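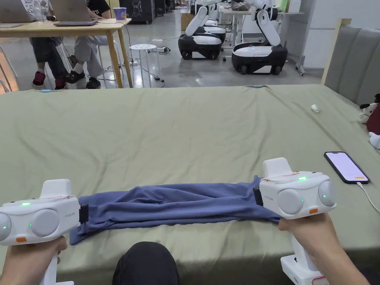
Folding on the Bed, with Aslı Kahraman

Aslı Kahraman has never owned a folding table, and after 2 years of running her little laundry service in Stornitz she doesn't plan to buy one. "The bed is the best table in the house," she tells me, laughing. "You take both ends, you pull the cloth out long, and the wrinkles show you where to go next!" Dark blue things she always saves for last (her mother did too), and plush toys stay up by the headboard.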